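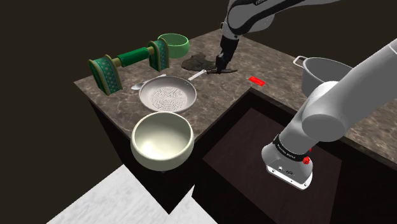

Arm on the dish line starting soon – what happens to my crew?

Posted by Wulus, 2026-02-05

Hello everyone, long-time reader, and I think this is only my second post, so please bear with me if I ramble. I run the back kitchen at a catering company called Brunner. We do weddings, office lunches, and a lot of funeral teas. There are 10 of us on a busy day, and two people do nothing but clear, sort and wash up. They're both wonderful, and one of them was here before I was.

In December the owners told us they were going to trial a robot arm for clearing and sorting at the sink counter. It would pick up the pans, bowls, plates and silverware that come back from a job and put each thing where it belongs. So far it's all being worked out on a computer model of a kitchen, and the supplier sends us pictures and short clips of how it's coming along. The real one gets bolted down later this year if all goes well.

I've passed the clips around at break because I didn't want people hearing things secondhand. Reactions were mixed! Our younger dishwasher thought it was terrific. The older one went quiet, and then asked me whether she should be looking for something else. I didn't have a good answer and I felt awful about it.

So I suppose I'm asking those of you who've been through it. Did hours get cut? Did the work get better or just different? And is there anything I should be pushing for now, while I still have some say? The owners do listen to me, mostly.

Flallora

Oh, I feel for you, and for your older dishwasher too. I manage the kitchen at a conference center and we had an arm put in at the return counter 33 weeks ago (I keep a log, so I can tell you that with confidence). I'll try to give you the whole story and not only the cheerful parts.

The first thing to know is that the hand work doesn't go away, it moves. Before the arm, my people stood at the counter all shift grabbing whatever came off the carts. Now somebody has to set things out so the machine can get at them, and somebody has to deal with everything it leaves behind. Ours is very good with bowls and decent with pots. It was hopeless with a crumpled dishcloth for the longest time, and thin flat things still give it trouble. A spoon leaning on a pan is a different problem from a spoon lying by itself, which any teenager could tell you, but the machine had to be taught.
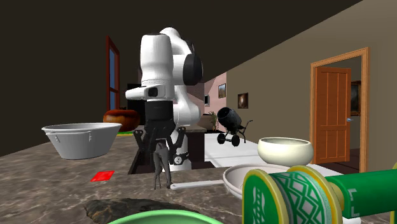
The other surprise was how much odd stuff comes back on those carts. Toys, little ornaments from the tables, somebody's decorations. My crew knew what to do with all of it without thinking, and none of it was in the supplier's original list. So please get your dishwashers in the room while the thing is still on a computer! Ask them to write down what really turns up on a bad night. Mine filled both sides of a sheet, and the supplier was grateful for it. It's a great deal cheaper to fix then than after it's screwed to the counter.

On hours: we lost none, but I had to ask for that in writing, and I'd urge you to do the same before the trial begins. One of my dish people now runs the station and got a raise for it. The other moved to prep – her wrists are much happier – although she tells me she misses the company at the sink. I hadn't planned for that part at all. The station is lonelier than it used to be, so we rotate people through it every 2 hours.

Talk to your older lady soon, even if all you can say is that you don't know yet. I waited too long and people filled in the blanks themselves.

zostmont2632

we have one at work. its ok. slower than a person but it doesnt call in sick. make sure there's a stop button you can reach from BOTH sides of the counter, ours was only on one side and they had to come back and move it

also ask who cleans it. it was us

Wulus

Thank you both so much. Flallora, the sheet of paper idea is going up on the wall tomorrow morning, and I'm going to sit down with her before the shift and ask if she'd like to be the one in charge of it. I'd never have thought to ask who cleans it either, so that's on my list for the owners, along with the hours in writing.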